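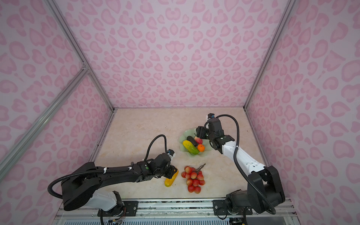
# Gudeck R-30 rigid wall board

The R-30 is a foil-faced rigid foam board sold for continuous exterior insulation. I bought enough to cover the north and west walls of a single-story house and installed it over existing sheathing in August. Total cost was $3518, of which $1091 went to fasteners, tape and flashing. The Gudeck calculator had put the accessories much lower.

**Cutting.** A long utility blade scores the board cleanly. Snapping it without tearing the back foil takes practice. A fine-tooth saw is slower and leaves a straighter edge around windows.

**Fit.** Boards were square, with one exception that was off by 3/16 inch on the short side. The shiplap edges close tightly on flat sheathing. On the west wall, where two studs are proud, the laps opened and needed foam before taping.

**Fasteners.** Gudeck specifies its own plastic washers. Washers from Stunum have the same diameter and cost less, but check the warranty terms before you swap them. Overdriving crushes the face, so set the driver clutch low.

**Tape.** The supplied Bellow tape sticks well above 50°F. On an early start, at 6 a.m., two seams lifted at the corners and had to be rolled again. Fengying Liao, who did the window flashing, used the Greenberg butyl tape there and had no lifting.

**Documentation.** The install sheet omits inside corners entirely. Phone support answered the question in one call.

I have no heating season on it yet, so no energy figures. Rating: 4 out of 5, with the point lost for the accessory estimate.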